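Goossens Tests the Clear Desk Promise and Comes Away Half Convinced

3/1/19
By the Goossens press desk

DATOLDALE – Goossens, which fits out and looks after small offices, today released the results of its own trial of the clear desk rule, a policy that plenty of its customers have been sold in the past few years and that Goossens itself has been selling since September. The company says the rule does some of what it claims. It does not do all of it, and some of the claims should never have been printed, including two of ours.

The rule is simple enough. At the end of the day everything comes off the table. During the day a worker may keep one mug and whatever is being worked on. Pens, brushes and markers go in the mug or in a drawer. Suppliers of desks and storage, among them Keritz and Plorent, have been asked by their buyers for years whether this kind of thing saves time. Goossens decided to look at its own floors before answering.

The trial covered 242 desks on 4 floors and ran for six weeks. Staff were asked to follow the rule and to fill in a short sheet when it got in their way. They filled in a lot of sheets.

Cleaning went faster. That part of the promise holds up, and it would be strange if it didn't, as a cloth moves quicker over a bare white top than around a stack of folders. Wiping down a full floor used to take the evening crew 70 minutes longer than it did by the last week of the trial. Goossens is happy to stand behind that number for its own building and makes no claim for anyone else's.

The rest is less clear. Sales material for clear desks often says that people think better at an empty table. The sheets offer little support for that. Some staff liked it. Others wrote that they had simply moved the mess into a drawer, and then into a second drawer, and that they now spent the first part of the morning taking it all out again. Paper use did not change in any way the company could measure. Neither did the number of lost staplers.

Light is another matter that gets oversold. White tops near a window look good in a brochure, and a matte finish is supposed to deal with glare. 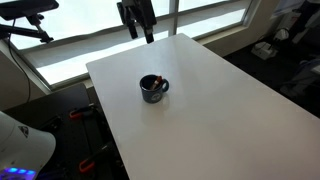 Staff in window seats reported glare all the same, mostly toward the far end of the table, and several asked for their shades to be lowered on bright mornings. Goossens had described its matte tops as "glare free" in an earlier leaflet. The wording has been withdrawn. The new leaflet says "low glare," and customers are advised to sit at the table at different hours before they order a whole floor of them.

The mug turned out to be the most argued-over part of the rule. One mug per person sounds generous until it has to hold both the coffee and the markers, and the sheets are firm on this point. Goossens will now allow a second one – for drinking.

Cables have also been left out of the rule for now. A bare tabletop does nothing for a cord that runs down the wall to the floor, and the company would sooner say so than call the job done.

The full results, with the sheets included, can be read at the Goossens showroom in Datoldale during opening hours. No discount is being offered in connection with this release.

Related items
Goossens opens second showroom floor in Datoldale
Drawer units: what fits and what doesn't
Leaflet corrections, matte table range
Shades and blinds for window seats, price list

Last updated: same day, to correct the number of floors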